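Progress report, second period
Nullby workshop hall: extension and refit
Prepared by Soledad Garrido, site coordination, for the grant office

1. Where the work stands

The main structure of the extension is now complete. The last steel columns on the east side were set in February, and the roof deck followed directly after. The hall is closed against rain on three sides. On the fourth side, toward the loading yard, we still have a temporary wall, which will stay until the large door arrives from Judach.

In the first report I wrote that the floor slab would be poured in one operation. This was changed. Macarena Sosa, our structural engineer, asked for 2 separate pours with a joint between them, so that the old foundation and the new one can settle independently. Both pours are finished and the test results for the concrete are in the annex. The slab covers 376 square meters, the same area that was approved in the application.

Interior work has begun in the office part only. The partition walls are standing and the first layer of board is fixed on both sides. Electrical conduits are in place up to the distribution room, but no cable has been pulled. I mention this because the payment plan has a line called "electrical, first stage", and we do not ask for that payment now.

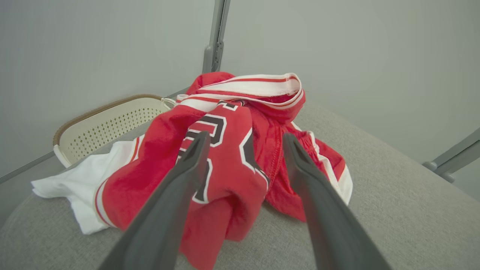 Photo: Iara Domínguez / Nullby project archive

2. Changes to the plan

There are three changes since the last report.

The first one is the drainage at the north corner. When the trench was opened, we found an old clay pipe which was not on any drawing we received. It was still carrying water from the neighboring lot. The contractor, Medina, stopped the digging for 6 working days while the city inspector looked for records. The pipe is now replaced with a new line and connected properly. The cost was taken from the contingency, and the signed change order is attached.

The second change is the insulation of the roof. The product named in the specification had a long delivery time, and Medina proposed another with the same thermal value. Macarena Sosa reviewed the data sheets and accepted it in writing. There is no difference in price.

The third change is small. The two windows in the future meeting room were moved a little to the west, to leave space for a duct. The architect has updated the drawings - please use revision D from now on and discard revision C, where the duct goes through a beam.

3. Schedule

We are behind the original schedule, and I prefer to say this clearly. The drainage problem took more than one week, and after it the concrete supplier could not give us the next free place immediately. Part of this time was recovered by starting the partition walls before the facade was closed. The rest we do not expect to recover before the handover.

The item with most risk is the large door. The factory in Judach confirmed the order and the dimensions, but has not confirmed the shipping date. Without the door we cannot remove the temporary wall, and without removing the wall we cannot finish the last strip of the facade. I call them every second week and will inform you as soon as there is a date.

4. Costs

Spending is inside the approved budget in all categories except site security, which is over by $1,000. The reason is the longer rental of the fence and the gate. We ask permission to cover this from the travel line, where there is money left. The detailed table is in the annex, with the invoices in order of payment.

The contract for the ventilation system was signed with Irkasix after comparing the offers. Their price was the second lowest. The lowest offer did not include balancing and testing, and with these added it became the more expensive one.
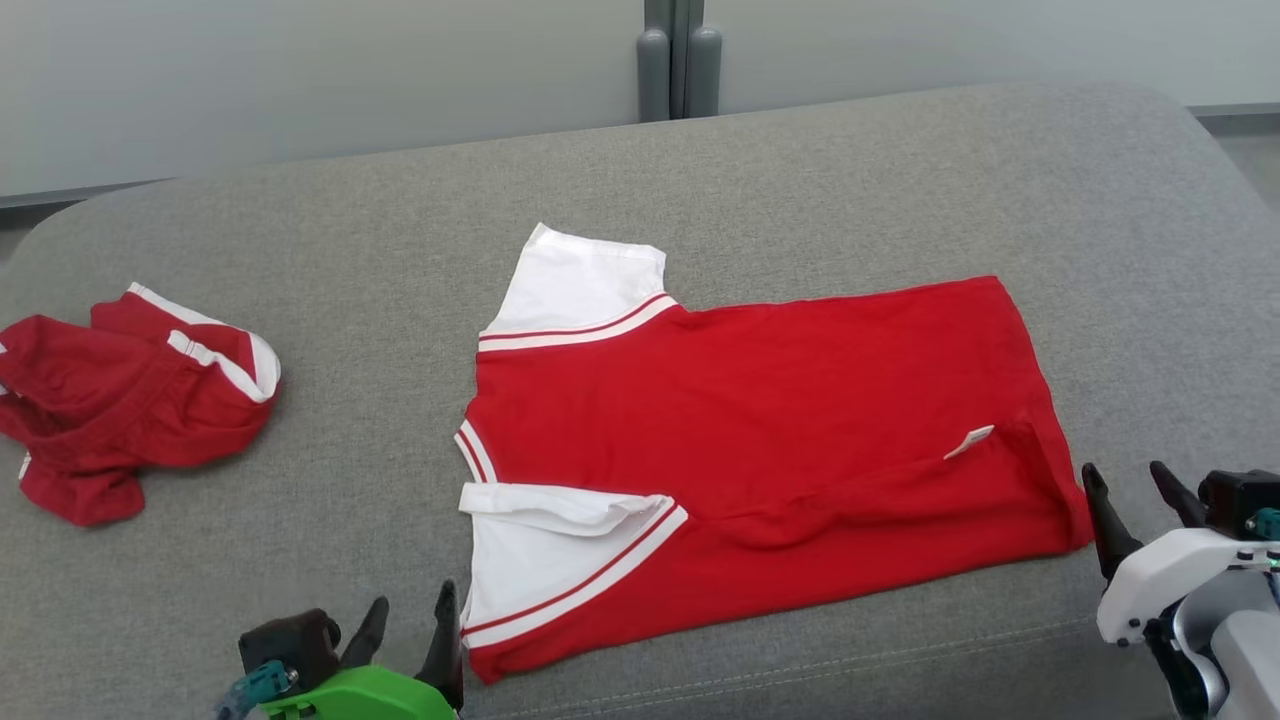

Hjørdis Hägglund, reading the draft of this report, asked that the balancing of the ventilation be done only after the large door is installed, as the air pressure in the hall will be different with the temporary wall. I agree with her, and Irkasix has accepted to move this test to the end of their work. It will not change their price.

5. Safety and inspections

There were no accidents with injury in this period. One delivery truck damaged the curb at the entrance, and the carrier's insurance has accepted the claim. The city inspection of the foundations and the steel was passed with one remark, on missing labels at the anchor bolts. The labels were added and Milagros Urrutia sent the pictures of them to the inspector.

6. Next period

We plan to close the facade on the north and east sides, pull the cables in the office part and start the ventilation ducts. The fire alarm drawings must go to the city before the ceilings are closed, and Milagros Urrutia is preparing them now.

From the grant office we need two things: a decision on the transfer from the travel line, and the signed copy of the change order for the drainage.

Annexes: concrete test results, change order, cost table with invoices, drawings revision D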